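食器・作業台 月例点検表(1月分)

対象:Hindenmont 2階 配膳準備室
点検者:Dariusz Zieliński
点検開始:午前9時
記入方法:良/要注意/不良 のいずれか。コメントは気づいた点のみ。

1 床
判定:良
コンクリート面にひび、段差なし。出入口側の排水口まわりに水たまりなし。

2 作業台(木製天板)
判定:要注意
天板の継ぎ目を手でなぞって確認。手前の角にささくれ1か所。紙やすりで処置済みだが、次回も同じ箇所を見ること。オイルの塗り直しは前回から4か月経過。在庫のZisaのオイルは残りわずか。
がたつきなし。

3 白い置き台(穴あき)
判定:良
脚のぐらつきなし。穴の詰まりは綿棒で確認した。台の上に皿を並べるときは、隣どうしの縁が触れないよう間隔をあける。中央と右の鉢が近くなりがち。

4 黒い食器
判定:下記のとおり
縁の欠け、底の傷、つやのむらを一枚ずつ確認する。重ねたまま判定しない。

4-1 小角皿
良。裏面のざらつきは許容範囲。

4-2 木の葉形の鉢
要注意。両端のとがった部分は当たりやすい。1点に細かい擦れあり、欠けには至らず。使用継続とし、来月再確認。

4-3 角鉢(縁が波形のもの、角が反ったものを含む)
良。反った角は指で触れて確かめること。目視だけだと光の反射で傷を見落とす。

4-4 丸みのある鉢
良。

台と天板に広げた状態。置き台に3点、天板側に7点。
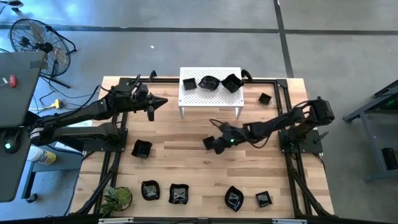 5 保管棚
判定:不良
棚番号26の棚板受けが1個欠品。Cluleckに部品を依頼した。届くまでこの段には物を載せない。棚番号49は前回指摘のねじを締め直し済み。

6 照明
判定:良
作業台の上は明るさ十分。棚の奥はやや暗いので、点検時は手持ちライトを使用。

7 前回からの持ち越し
食器の仕切り紙の補充:完了。
点検表の控えの保管場所:Pawłowskaの事務室に変更。受付番号2730で綴じる。

総合判定:条件付きで使用可(棚番号26を除く)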